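Forkar to Restart Cedar-Strip Line at Zulville

March 13, 2026

Boat builder Forkar will resume production of its Soteo touring canoe in May, using a revised layup at the Zulville yard. The hull shape is unchanged and still follows the Hellström lines drawn in 1907. Ribs are now steam-bent in batches and fastened to the planking before the gunwales go on.

The main change is in the covering. Earlier boats used a heavier canvas with an oil-based filler. The new cloth is lighter and takes a water-based filler in two coats – the second is sanded before paint. Finished weight is 67 pounds with seats and yoke fitted.

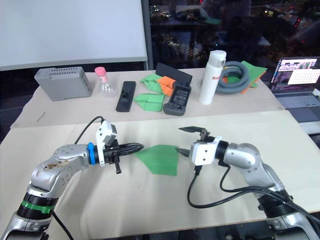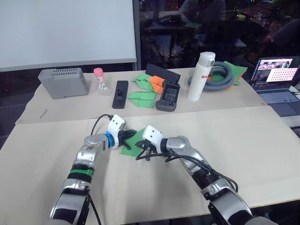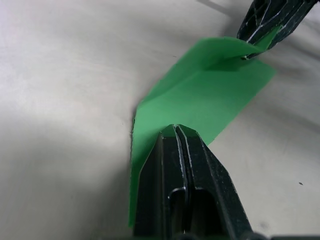 Stem bands are brass and are bedded in a flexible sealant. Outer gunwales are ash, attached with screws so that they can be removed when the canvas is replaced. Owners of older Soteo hulls can order the gunwales and stem bands separately, but the seat frames are not interchangeable.

Forkar has set aside some 300 board feet of clear cedar for the first run. The deposit is $1000 per boat, payable when a hull number is assigned. Paint colors must be confirmed before filling starts – later changes are charged at the shop rate. Boats will be picked up at the Zulville yard, and shipping is quoted on request.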